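Heywood Household Board > Laundry and Linen > Folding on the bed: quilted cover or bare sheet?

We use cookies to remember your login and to count visits. Accept all | Manage settings

gedari_loft
I fold on the bed as I have no table long enough. Pillows stay at the head, tops get folded on the quilted cover, and the finished stack stays on the bed until the end. The sweatshirt is the item I can't get consistent. It comes out thicker at one end and the stack leans. Room and bed attached.

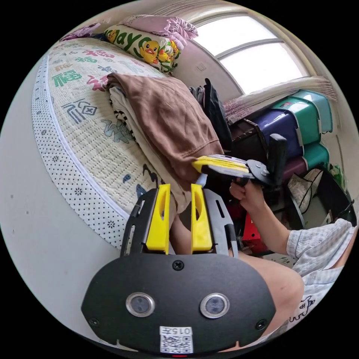
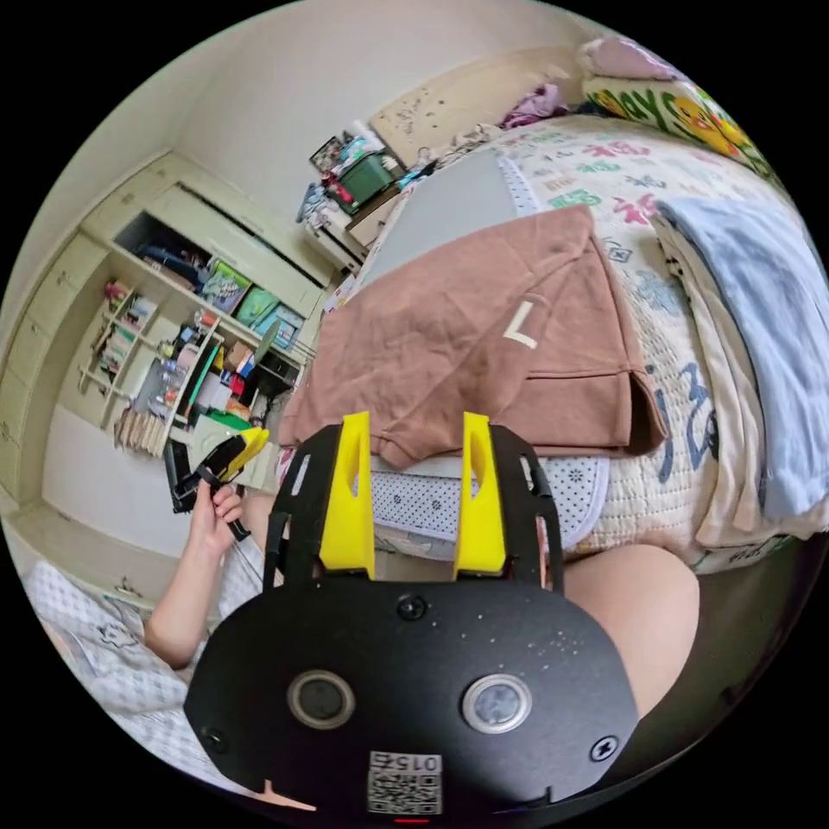
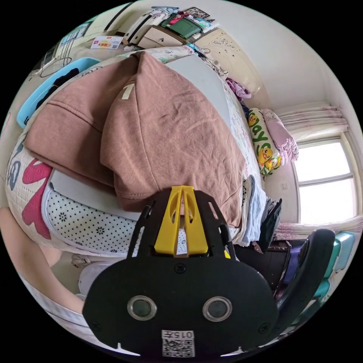
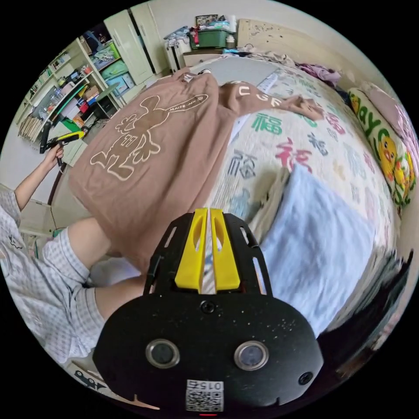
Questions. Does a quilted surface make any difference to how square a fold comes out? And should sweatshirts be folded in thirds lengthways or in half? My shelf is 205 cm long and shallow, so depth is the constraint and width is not.

pressmark
Quilting matters less than people think. What matters is give. A mattress compresses under your palm when you smooth the cloth, so the layer underneath moves and you lose the edge you just set. Put something stiff under the work. I use an offcut of hardboard with the corners sanded.

On the sweatshirt: thirds lengthways. Face down, sleeve one across the back, side in to the midline of the neck, then sleeve two the same way. Turn the sleeves down so they run parallel with the body. If they cross at the top you get the thick end you describe.

Imbridge_Anne
Disagree about the board. I have folded on a bed for 13 years with nothing underneath and my stacks are square. A quilted cover has some grip, so the bottom layer stays where it's put. A smooth sheet is worse - cotton on cotton slides, polyester on cotton slides more.

Agree about the sleeves.

pressmark
Grip helps with sliding. It does nothing for compression. They are separate faults.

Imbridge_Anne
They are, and compression only shows if you lean on it. Smooth with the flat of the hand from the centre out and don't press down.

tallboy
Half, for thick fleece. Thirds gives you three layers of body plus two of sleeve, and with a brushed lining that is a brick. Half lengthways, sleeves laid back along the body, then fold up from the hem in two moves. It comes out wider, but the OP says width is available.

gedari_loft
Tried it tallboy's way this morning. Lower, yes. It hangs over the front of the shelf by the width of a cuff. Would a third move from the hem fix that, or do I go back to thirds?

tallboy
Third move. Make the first one from the hem shorter than you think and the neck will finish on the outside. Ribbed hems resist the first fold, so set that one and leave it a moment before the next.

Sorin Ristić
A point on stack order, which has not come up. Heavy items at the bottom, T-shirts above, anything with a print folded so the print is on a flat panel and not across a crease. Large prints on the chest of a sweatshirt crack along the fold line if they are stored that way for months. With half folds lengthways the crease runs straight down the middle of the design. That is my objection to tallboy's method, whatever it does for thickness.

tallboy
Depends on the print. Water-based ink in soft cloth doesn't care. A thick rubbery transfer does, I'll give you that.

pressmark
Thirds keeps a centred print off the crease if it is narrower than the middle panel. Measure the print first.

Imbridge_Anne
Also, do towels separately. A towel in a mixed stack is the wrong footprint and everything above it tips. Fold towels to the depth of the shelf and put them at one end.

gedari_loft
Noted. They will have the left end of the shelf. Has anyone used the plastic folding boards? Fuvgate do one with hinged side panels.

pressmark
I've had 2 of those. The hinges are the weak point. The first split at the centre panel, the second is still going but it is cut for shirts and a large sweatshirt overhangs the sides by a good margin. Fine for T-shirts. For sweatshirts a rectangle of card in the middle of the back does the same job, pulled out at the end.

Sorin Ristić
Card, yes. Cut it to the depth of the shelf less a finger's width.

gedari_loft
Card it is. I'll do the plain ones in half with the third move and the printed ones in thirds. Will report in September when the thick things come back out.

Thread moved from General to Laundry and Linen by moderator.

Comments (3)

wendle: The card trick works for pyjama tops as well. Wrap the card in brown parcel tape or the edges go soft.

K.P.: Nothing here on rolling? A shallow shelf is the one place I would roll.

Imbridge_Anne: Rolled sweatshirts come off a shallow shelf when you pull the one next to them. In a drawer, fine.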